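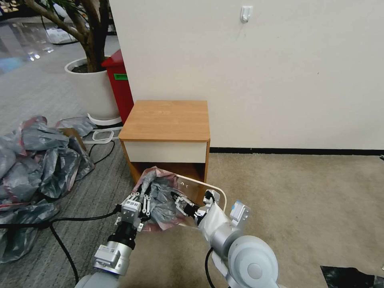
Ticketing for a touring stage production is mostly a matter of inventory control, according to Folke Engström, who has run box office systems for the Nuldale Playhouse for nine seasons. The house seats 519. For the coming run of "The Stesden Letters," 38 of those seats are held back until the set is fully rigged. The bedroom set is small: a wall, a bed, and a low wooden bedside cabinet with an open front, much like the one against the white wall at the top of this page. Sightlines to it decide which side seats can be sold.

"We don't release a side seat on the strength of a drawing," Engström said. "Someone sits in it during the technical rehearsal. If they lose more than a fifth of the playing area, it goes on sale as restricted view at the lower price, or it stays off."

Holds are entered in the seating plan by code. House seats, press seats and access seats each have their own, and each expires at a different time. Access seats are never released automatically. Press seats drop back into general sale at noon on the day of the performance.

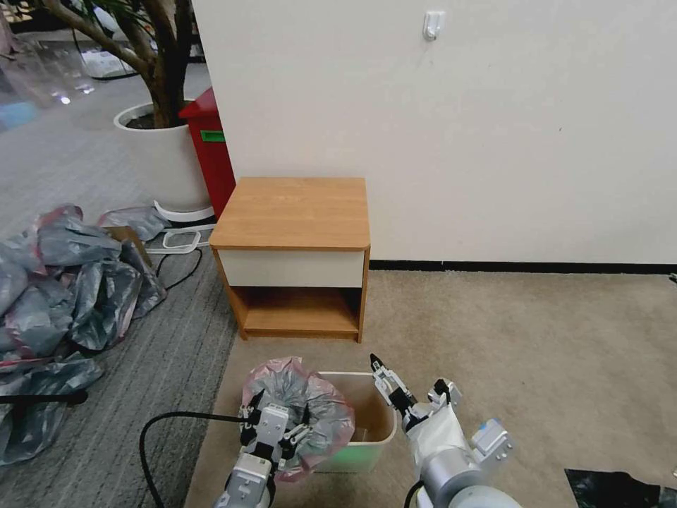 Presale and general sale

The presale for members opened in April and closed with 1,951 tickets sold across the run. Madhu Bhardwaj, who handles the sales reports, said the midweek matinees moved first.

"Groups book those, and groups book early," she said. "A party of 40 changes the map for everyone after it. The software will try to stop you leaving a single empty seat at the end of a row, but it can't do much when a coach party wants four rows together."

General sale opens on 15 September 2021. Buyers are placed in a queue and have 12 minutes to complete a purchase once admitted. Unpaid baskets return to the pool when the timer ends, so a performance shown as full may show seats again a short time later.
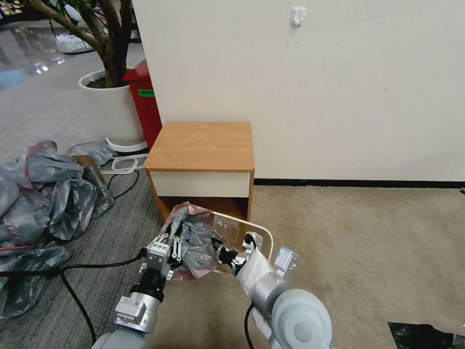
Bhardwaj advises checking back at least twice before joining the waiting list, which is worked by hand. Entries are taken in date order and matched on the number of seats wanted. At the last run it held 116 names, and most of those offered seats took them.

Exchanges are allowed up to 48 hours before curtain for a fixed fee per ticket. Refunds are given only for canceled performances, and go to the original card. Engström said he would like to see the exchange window shortened to 24 hours, but the current system locks its door list two days out and the replacement is not due until next season.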